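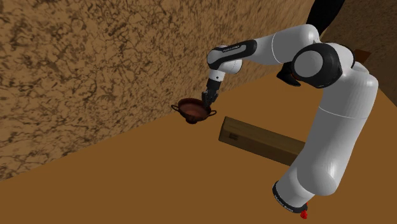

**February, notebook 11, glaze bench**

Started at 7:40 because the kiln from last night was still too warm to open and I wanted to weigh before the others come. Room was cold, the buckets by the door had a skin on top. Stirred all of them anyway.

The question of this week is the same as last week: why the iron red goes brown on the Zavala clay and stays red on the Livo clay. Same glaze bucket, same dipping time, same shelf. Fadwa Tazi thinks it is the clay taking too much flux from the glaze. I think it is the thickness. We have both been thinking this for a long time and now it is necessary to measure.

**Tiles from last firing**

Opened at 9:15. Bisque had gone to 975 °C, so the body should be porous enough. Results, as I see them under the window:

- Livo, one dip: thin, more orange than red, breaks to yellow on the edge.
- Livo, two dips: good red, small crystals. The one we want.
- Zavala, one dip: brown, dry to the touch, ugly.
- Zavala, two dips: brown with some red where it has run and collected at the foot.
- Zavala, three dips: red in the lower half! But it ran on the shelf and I had to grind it off. Lost the corner of the tile.

So thickness helps, I am partly right. But three dips on a vertical wall is not possible for production, it will glue everything to the shelves. Getsemaní Orozco has already told me once this month about the shelves.

**The old recipe**

Magdalini Karagiannis brought the photocopy she promised. It is from a pottery manual of 1893, six pages, and the handwriting in the margin is better than the printed text. The red there is made with red iron oxide and bone ash, which we also have, but the author asks for the ware to be "soaked at the falling heat" and gives no hour. I suppose in that time the kiln was big and cooled slowly by itself, so for them there was nothing to write. Our small kiln falls very fast from the top. I had never considered the cooling as part of the problem with the Zavala, only with the crystals.

Copied the recipe on the back page, in parts. I did not convert it yet. Magdalini warns that "stone" in this book is probably Cornwall stone and what we have in the bin marked STONE is something else, Gumaro Ponce bought it from Irken before I came and the bag was thrown away. Please, whoever reads this, do not use that bin for tests.

**Mixed today**

Batch of 1 kg dry, our normal iron red, with the bone ash raised a little as Rocío Esquivel suggested. Sieved two times through the 80 mesh. It was lumpy in the first pass — bone ash always is — and fine in the second. Left it to stand during lunch. After lunch it had become thick like yogurt, so I added water by the spoon and did not write how many spoons. My mistake. I measured the density at the end so at least we have this: 100 ml weighs 148 g.

Dipped for the next firing:

1. Livo tiles, two dips of three seconds.
2. Zavala tiles, two dips of three seconds.
3. Zavala tiles, one dip of six seconds.
4. Two small cups, Zavala, thrown by Rocío, inside poured and outside dipped. Wax on the foot.

The long dip gave a thicker coat than the two short ones, I checked with a needle. It also dried with fine cracks near the rim. I rubbed them closed with a finger, but I expect crawling there.

**Firing plan**

Same top as before. On the way down, hold for 30 minutes at 975 °C, then let it go. Fadwa says this hold is too low to do anything for the red, that I should stop higher, near 1040 °C. She may be right. But if I change two things I will not know anything, so first the low one, then hers. I have written her number on the kiln lid with pencil so I don't forget.

Witness cones on the middle shelf only. The bottom shelf runs cooler, the tiles for comparison must all be in the middle, please don't move them to make place for mugs.

**Other things**

The Vistell scale jumps when the compressor starts. I weighed the iron again with the compressor off and the difference was 0.4 g, which for the iron is a lot. Maybe older results have this error also. I will go back in the notebook and mark the ones that look strange.

Gumaro asks if the red can be ready for the bowls in spring. I said I can promise it on the Livo clay only. He prefers the Zavala because of the price and because it throws better in big forms, and I understand him.

To buy: bone ash, wax, kiln wash, new needle tool.

Kiln loaded 16:20, started 16:45. Rocío will look at it at nine before she goes home.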